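Jun 1, 2018
By Nataša Petek

A gateleg table is a table with hinged flaps that rest on legs you swing out like a gate. I grew up eating at one, so I'm fond of them, pinched fingers and all! The basic idea goes back to the 1500s in England, and by the 1600s you could find them in plenty of ordinary homes. Most have two flaps and a narrow fixed middle – ours was 13 inches wide when folded, and it lived behind the sofa until March, when the cousins came.
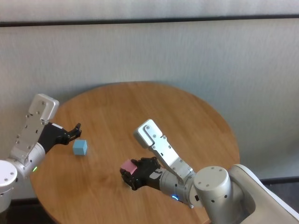 The joint where flap meets top is the part I'd look at first if you're buying an old one. Early makers often used a plain square edge or a tongue and groove, and later ones went for the rule joint, a rounded edge that sits in a matching hollow and hides the hinge (much nicer to look at, and it doesn't catch crumbs quite so badly). Oak was the usual wood, with walnut for people who had more to spend. My friend Euan Gillies paid 67 dollars for an oak one with a twisted leg, and he's still sanding it.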